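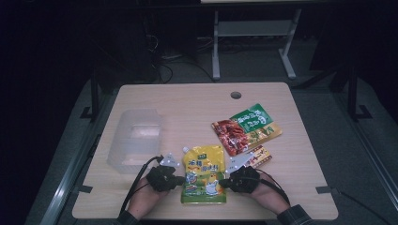

A sauce pouch, two flat packets and a clear box on one of our packing tables

Cidik Pantry is looking for casual packers, Lockyer Street store room

We are a small importer of Chinese sauces, snacks and cooking packets. Our customers order a mixed box and we pack each one by hand. At the moment we send 300 boxes in a week, and before the holidays it becomes much more, so we need 2 more people for the packing tables.

Your work will be to take the pouches and packets from the shelf, check the date and the spout cap, and put them in the clear plastic box in the order of the list. Heavy pouches stand at the bottom, flat packets go on top. Please do not fold the packets. It is not difficult work but it asks for patience.

Reading Chinese is helpful, but you can also learn the products by their colour and picture. Shifts are 8 hours with a paid lunch. You must be able to stand for most of the day.
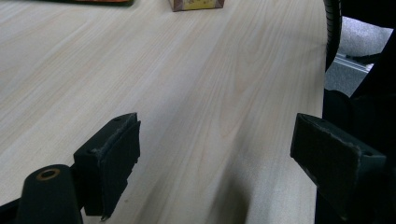

Light wood tabletop, packing area

Every table must be cleared and wiped before you go home.

To apply, write a few lines about yourself to the Clorach office, or come by on Wednesday after lunch and ask at the counter. A resumé is welcome but not necessary.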